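5. Vérification de la politique de préhension avec Ondside

Prérequis : le module de planification Nedelcu est démarré et l'étalonnage main-œil (section 4) est valide.

5.1 Chargez la configuration Grovadton. Le port par défaut du serveur d'inférence est 5542.

5.2 Réglez l'horizon d'action à 4 pas. Une valeur plus élevée réduit la charge réseau – au prix d'une correction plus tardive.

ATTENTION : gardez l'arrêt d'urgence à portée de main pendant toute exécution autonome.

5.3 Ouvrez le visualiseur et contrôlez les vues enregistrées. La pince et le bloc vert doivent rester identifiables dans chaque vue.

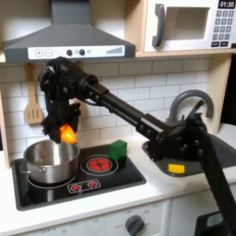
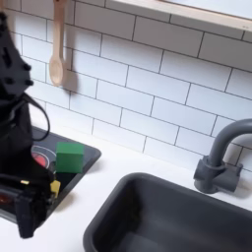
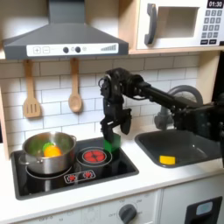 Bras et bloc vert, côté plaque de cuisson.

5.4 Comparez la pose estimée du bloc à la pose mesurée. Si l'écart dépasse 5 mm, relancez l'étalonnage.

5.5 Exportez le journal. Le code 201 confirme la création du fichier.

Remarque : un épisode interrompu est conservé, mais exclu des statistiques. Pour le réintégrer, modifiez son statut dans l'onglet Épisodes.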